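I have now read three articles this July telling me to drink more water, and all three want me to believe I'm too thick to notice when I'm thirsty. The worst came from Takix, who make an app that buzzes every 30 minutes. You tap a droplet to say you've had a sip. A year of this costs more than my kettle did.

My friend Riet Van den Broek swears by it. She says her skin is better. Her skin looked fine before, and she also stopped smoking in the spring, so I'm not sure why the droplet gets the credit.

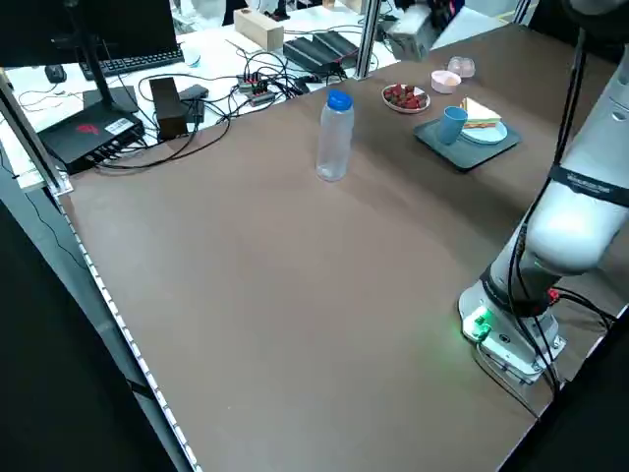 What bothers me is how the numbers creep up. Takix gave me a daily target after asking my age, weight and "energy goals". I put in the same answers twice, an hour apart, and the second target was 308 ml higher. I wrote to ask why. The reply thanked me for being on a journey.

Then there's the food question. Soup has water in it. So does fruit, so does milk, so does the tea I'm told doesn't count (it does, as far as my bladder can tell).

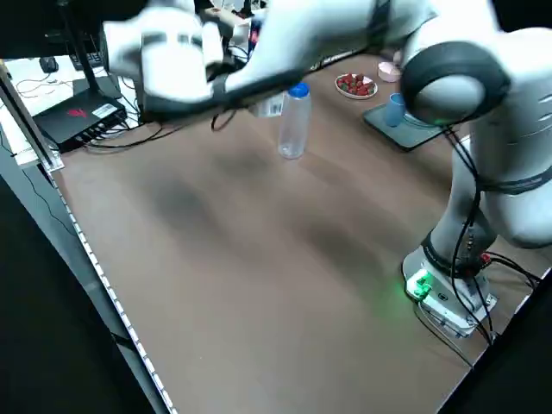 *Plain water, blue cap, no app.*

Laurinda Bastos, who I used to work with in Cloltstead, sent me a leaflet from her gym last week. It claims most of us are "running dry" by mid-morning and can lose up to 60 per cent of our focus. Sixty per cent of what, measured how? There's a tiny footnote, and it leads to a page selling Prudum tablets. They fizz and taste of lemon floor cleaner.

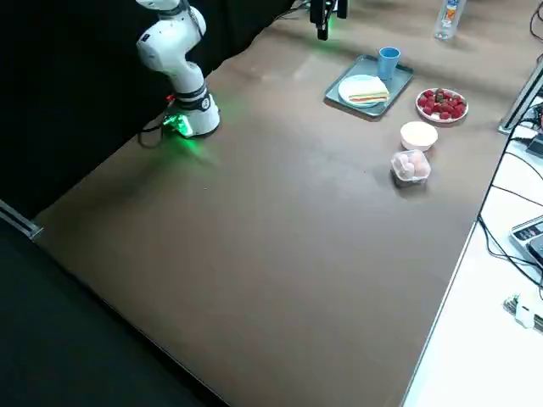
I did try it properly, for the record. Two weeks of tapping the droplet. I slept worse, as I was up at three in the morning most nights, and my afternoons were as foggy as ever. Laurinda says I should have given it a month. People always say that.

I do accept that hot days are different, and that some people are told by a doctor to watch what they drink. Fine. Listen to the doctor. The rest of us have a tap.
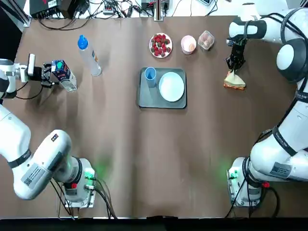
*Milk, green cap. Takix has no droplet for it.*

I've deleted the app. It has emailed me twice since.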